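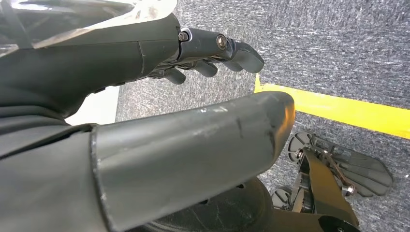

Home | Programs | Screenings | Reports | Contact

Bremstead Community Film Nights
Progress report to the Dimel Arts Fund
2025-04-25

Dear Clementina,

Thank you again for your patience while I pulled this together, and for the kind note you sent after the opening night. I had meant to keep this one short, but there is a fair bit to tell you and most of it is good.

When we wrote to you last, the season was still a list of titles on the back of a rates notice. We have now shown 9 of the films we promised, all of them family melodramas of one kind or another, with the old weepies on the first half of the program and newer titles on the second. The hall has been fuller than I dared hope. Total attendance so far stands at 315, and our best night drew 41 people, which meant bringing the folding chairs out of the supper room and asking the front row to tuck its feet in.

That best night was the mother-and-daughter double bill in January. It was a warm evening, we had every window open, and you could hear people sniffling over the sound of the fans. One couple told me they hadn't been to the pictures together in years, and they have been back for nearly everything since — they bring their own cushions, and a thermos that seems to hold enough tea for half the row.

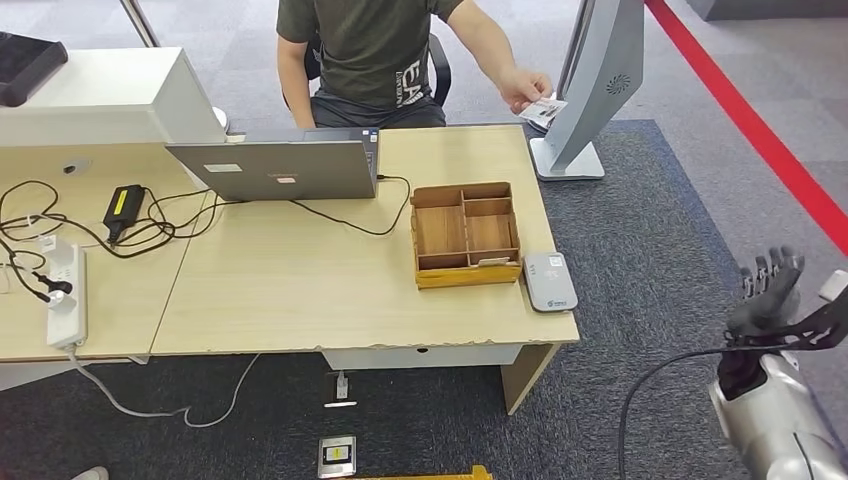
Holding up a card beside the kiosk at the desk.

Subtitles took more of our time than we planned for. Two of the prints came with captions so small and pale that anyone past the middle of the hall had to guess at the plot, and with a melodrama you really do want to know who has been keeping what from whom. Sandro Galli spent several evenings going through the replacement files line by line and fixing the timing. Conudance, who supply our screening copies, were good about it and sent new versions at no charge, though the second one reached us only the afternoon before it was due on screen. We have now asked for everything to be with us a fortnight ahead.

The talks after the films have found their feet as well. At first we had a speaker stand up and give a proper lecture, and people drifted off to their cars, so we dropped that and put the kettle on instead. Some 20 people now stay back on an ordinary night. The conversation wanders from the film to somebody's wedding to whether the father ought to have been forgiven (opinion in Bremstead is firmly against), and I have had to turn the lights off on them more than once.

On the money side, we are close to budget. Licence fees came in a little lower than quoted, and I would like your permission to move the difference across to hall hire, which went up at the new year. The projector from Herrero is behaving, apart from a colour cast that made one leading man look seasick through the whole of his proposal. It has been adjusted, and we have not had the trouble again.

We have one program change to report. The three-hour family epic we had down for the closing night is tied up in a rights dispute, so we would like to put a shorter film from the same director in its place, and serve supper first. I have attached the revised program and the updated budget sheet for your approval. Could you let me know about both before we send the flyers to the printer?

You asked whether you might come along to a screening, Clementina Morais, and the answer is of course yes! Tell me which night suits and I will keep you a seat near the aisle, away from the draught.

With warm thanks from all of us,
The Film Nights team, Bremstead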